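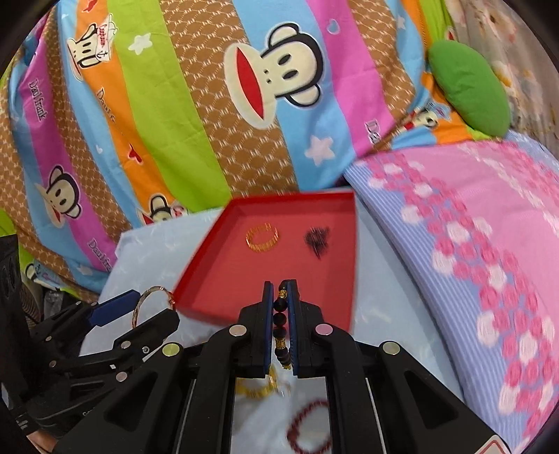

Our parish started a weeknight prayer hour in August, and I have been going long enough now to write something down about it. It meets Wednesdays at seven in the side chapel at Calden, the one with the bad radiator. I did not grow up praying out loud with other people. My mother kept a rosary in her coat and said it on the bus with her lips closed, and that was my idea of how it was done. So I was slow to get comfortable. It helped to have something in my hands, and beads are good for that. Mine are nothing special. I have seen nicer ones, glossy black with gold-colored pieces set in between, and I can see why people like a change under the fingers, a place to stop for a breath before going on.

The hour was Fenna Peeters's idea. She had been to something like it when she lived in Retthorpe and she asked Father Navickas if she could use the chapel. He said yes, provided she locked up. The first week there were 2 of us, Fenna and me, and I only came in because I saw the light on and thought someone had forgotten it. I stayed because leaving would have been rude.

The format is simple. We read the psalm for the day, we sit for twenty minutes without talking, and then anyone who wants to can name a person or a situation to pray for. After that we say a decade together and go home. Some weeks it runs past the hour. Usually that means Brendan Horgan is there – he prays for his whole street by house number, and I have come to know a fair amount about people I have never met. The man at number 70 has had his hip done and is walking to the store again.

The quiet was the hard part for me. Twenty minutes is a long time when you are used to a radio in every room. The first few weeks I planned meals. I went over a conversation with my brother and gave myself better lines. I asked Fenna what she did with her own thoughts and she said she let them go by and came back to one line of the psalm. I tried that and it worked some nights. Other nights I still planned meals.

With the chairs spread apart we can fit nine in the chapel now. When there are more than that we move into the main church and sit one to a pew. I like it less in there. The sound goes up into the roof and you have to raise your voice for the petitions, and people who are shy about speaking stop doing it. Deividas Lepik has come every week since September and has spoken once, in the chapel, to ask us to pray for his daughter. I don't think he would have done it in the big room.

There was some talk after Mass about putting the hour online for people who can't come in. I was against it and then I changed my mind. My neighbor has been indoors since March. She asked me what psalm we were on, so I started dropping a slip of paper in her mailbox on Wednesday mornings with the number on it, and at seven she reads it in her kitchen. She says she does the quiet part too, with the cat. Fenna is going to try a phone line for her and a few others, audio only, and we will see how it goes.

Tonight is November 4, 2020, and I expect the petitions will be long. People have been watching the news since yesterday and everyone is tired. Fenna asked last week that we keep names of candidates out of it and pray for the country in general, and I was glad she did. I have friends in that chapel who vote differently from me. I would like to go on sitting near them.

If you live close by and want to come, use the door on the parking lot side. The front is locked after six. Wear a mask and bring a sweater, and if you need beads there is a dish of spare ones on the table by the holy water font. Please put them back in the dish marked "used" when you are done so Fenna can wipe them down.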